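4. Conservation et nommage des rushes chez les vidéastes indépendants

4.1. Terrain et matériau

La présente section porte sur ce que deviennent les fichiers de tournage une fois le film livré. Les travaux sur la production audiovisuelle indépendante s'arrêtent souvent au montage, parfois à la diffusion. Les rushes, eux, restent sur des disques que leur auteur déplace, recopie, oublie ou efface selon des règles rarement écrites. Nous avons cherché à reconstituer ces règles à partir d'entretiens et de l'examen des supports de stockage.

L'enquête a été conduite à Lidau et dans les communes voisines auprès de 30 vidéastes et photographes travaillant seuls ou à deux. Tous vivent au moins en partie de commandes : films d'entreprise, captations de spectacles, portraits, reportages pour des associations. Les entretiens se sont déroulés au domicile ou à l'atelier des enquêtés, devant leur poste de travail. Nous leur demandions d'ouvrir un projet terminé et d'en commenter l'arborescence, dossier par dossier. Cette manière de procéder a donné des récits plus précis que les questions générales posées lors de la phase exploratoire, auxquelles les enquêtés répondaient volontiers par ce qu'il faudrait faire.

Un second ensemble de données provient du studio Halonen, qui nous a ouvert l'inventaire de ses disques. Il représente 300 heures d'images, réparties entre des commandes anciennes et des projets en cours. Lenni Lappalainen, qui y tient le poste de monteur principal, a relu nos catégories et en a contesté deux, que nous avons modifiées. La première version de la grille de codage est datée du 2018-07-25 ; la version définitive a été arrêtée en septembre, avant le codage de l'ensemble des entretiens.

4.2. Le nommage des fichiers

Trois façons de nommer coexistent. La plus répandue consiste à garder le nom attribué par l'appareil et à placer le fichier dans un dossier qui porte le nom du client. La deuxième renomme chaque plan à l'importation, au moyen d'un préfixe composé de la date et d'un code de projet. La troisième, plus rare, ajoute une indication de contenu : lieu, personne filmée, valeur de plan. Un même enquêté peut passer de l'une à l'autre selon la commande, la longueur du tournage ou la fatigue du soir où il vide ses cartes.

Le nom d'origine a ses défenseurs. Il permet de retrouver le lien entre le projet de montage et le fichier sans manipulation supplémentaire, et il évite les ruptures de lien lorsqu'un disque est remplacé. Son défaut apparaît plus tard, quand deux cartes ont produit des noms identiques et que leurs contenus se retrouvent réunis dans un même dossier. Plusieurs enquêtés ont perdu des plans de cette façon, le système ayant remplacé un fichier par un autre après une confirmation donnée trop vite.

Le renommage à l'importation suppose une discipline que les enquêtés décrivent comme coûteuse les premiers mois. Adoración Barrios, photographe venue à la vidéo par les captations de théâtre, s'en tient à un modèle qu'elle a fixé au début de son activité et qu'elle n'a plus changé depuis. Elle y voit surtout un moyen de travailler avec des assistants : le dossier est lisible par quelqu'un qui n'était pas présent au tournage. Elle reconnaît que ses images fixes échappent à ce modèle et sont rangées par mois, sans autre précision.

Les images fixes posent d'ailleurs un problème particulier. Dans les projets mixtes, elles sont tantôt placées avec les rushes vidéo, tantôt dans un dossier séparé, tantôt dans le catalogue d'un logiciel de développement dont le contenu n'est lisible qu'à travers ce logiciel. Or ce sont souvent ces images que le client redemande, pour une affiche ou pour une page de présentation, longtemps après la livraison.

Figure 2. Nappe vert pâle à quadrillage blanc et panier vapeur rond en bambou.

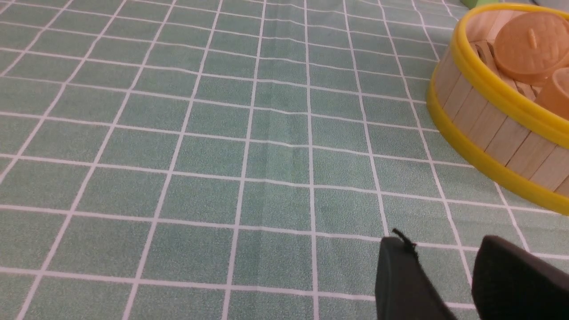
La question du catalogue mérite qu'on s'y arrête. Un catalogue conserve les mots-clés, les notes et les réglages, mais il les conserve à part. Lorsque l'utilisateur change de logiciel, il emporte les fichiers et laisse le reste, à moins d'avoir inscrit les métadonnées dans les fichiers eux-mêmes ou dans des fichiers compagnons. Parmi les enquêtés, 9 avaient changé de logiciel depuis leurs débuts sans procéder à cette inscription. Ils disposent aujourd'hui d'images datées mais dépourvues de légende, et s'en remettent à leur mémoire pour les identifier.

Chez Halonen, le passage à Tullton, un gestionnaire de médias utilisé en réseau, a été l'occasion d'une reprise partielle. Le studio a choisi de traiter 700 fichiers, pris dans les projets dont les clients étaient encore actifs, et de laisser les autres en l'état. La reprise a consisté à écrire pour chaque fichier une légende courte, un lieu et un nom de projet. Les légendes anciennes posaient peu de difficulté quand elles existaient. Les plans de coupe, en revanche, avaient rarement été décrits, et c'est sur eux que l'essentiel du temps a été dépensé.

Nous avons comparé les légendes rédigées par les personnes présentes au tournage et celles rédigées par des collègues absents. Les premières nomment les personnes et les circonstances (« répétition, deuxième jour », « avant le discours »). Les secondes nomment des objets et des valeurs de plan (« mains, plan serré », « façade »). Les unes aident à reconstituer le déroulement du tournage, les autres à retrouver un plan réutilisable dans un autre film. Les deux usages se rencontrent dans le studio, et la grille retenue a fini par prévoir un champ pour chacun.

4.3. Durées de conservation

Les durées annoncées lors des entretiens et celles que l'on observe sur les disques ne coïncident pas. La plupart des enquêtés déclarent une durée limitée, mentionnée parfois dans leurs devis, mais n'effacent rien une fois l'échéance passée. L'effacement intervient quand la place manque. Il porte alors sur les projets les plus volumineux, sans égard particulier à leur ancienneté, et il est effectué dans l'urgence, la veille d'un tournage ou pendant l'importation d'une carte.

Cette règle de fait a des conséquences sur la composition des fonds. Les captations longues disparaissent en premier, alors que les courts portraits subsistent. Les archives déposées à Flamwood, où l'association locale de cinéma recueille les disques de ses anciens membres, présentent le même déséquilibre. On y trouve beaucoup de films achevés, accompagnés de quelques dossiers de rushes presque complets, et peu d'états intermédiaires. Les fichiers de projet, pourtant légers, manquent fréquemment : ils étaient enregistrés sur l'ordinateur de montage et n'ont pas suivi les médias lors de la copie.

Le coût du stockage est évoqué par tous, mais de façon différente selon l'ancienneté. Les enquêtés les plus récents dans le métier l'intègrent au devis, sous la forme d'une ligne distincte ou d'un disque remis au client. Les plus anciens le prennent à leur charge et le considèrent comme une dépense d'atelier, au même titre que l'entretien des optiques. Lennart ou non d'un contrat détaillé, le client semble rarement consulté sur ce point avant la première demande de réutilisation.
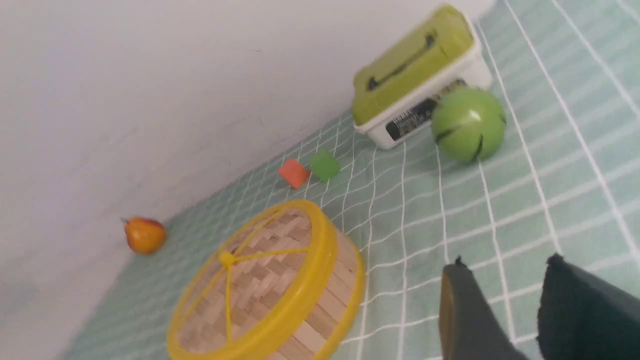 Qui doit conserver les rushes lorsque le contrat n'en dit rien ?

Dans la pratique observée, c'est le vidéaste qui les garde, faute de disposition contraire, et il le fait sans engagement de durée. Le client reçoit le film monté et suppose souvent que le reste demeure disponible. Les enquêtés qui ont connu un désaccord à ce sujet ont ensuite ajouté à leurs devis une clause précisant la durée de garde, le prix d'une copie et la date à partir de laquelle l'effacement est possible.

La rédaction de cette clause varie. Certains distinguent les rushes bruts, les fichiers de projet et les exports ; d'autres emploient un terme unique, « éléments de tournage », que leurs clients comprennent diversement. Lenni Lappalainen recommande la première solution aux vidéastes que le studio emploie en sous-traitance, avec une annexe indiquant le format de remise. Adoración Barrios préfère un court paragraphe dans le corps du devis, qu'elle commente au téléphone avant la signature.

4.4. Copies et vérification

La double copie est la norme déclarée. Elle prend le plus souvent la forme de deux disques externes rangés dans le même meuble. La copie distante reste minoritaire, et ceux qui l'utilisent la réservent aux films livrés, le débit de leur connexion rendant l'envoi des rushes trop long. Le studio Halonen fait exception, avec une copie sur un serveur local et une autre transportée dans un second bâtiment.

La vérification des copies est moins pratiquée que leur réalisation. Peu d'enquêtés utilisent une somme de contrôle à l'importation, et ceux qui le font l'ont appris sur des plateaux où la tâche était confiée à un assistant. Les autres ouvrent quelques plans, comparent la taille totale des dossiers et formatent la carte. Aucune procédure de relecture périodique n'a été relevée en dehors du studio. Les pannes de disque sont donc découvertes au moment d'une demande, lorsque le fichier doit être fourni dans la journée.

Ces constats valent pour un terrain limité et pour des structures de très petite taille. Les maisons de production disposant d'un service de postproduction n'ont pas été étudiées, et les photographes de presse, soumis aux règles de leur agence, ont été écartés de l'échantillon. La section suivante reprend les mêmes entretiens sous l'angle de la réutilisation des plans d'un film à l'autre.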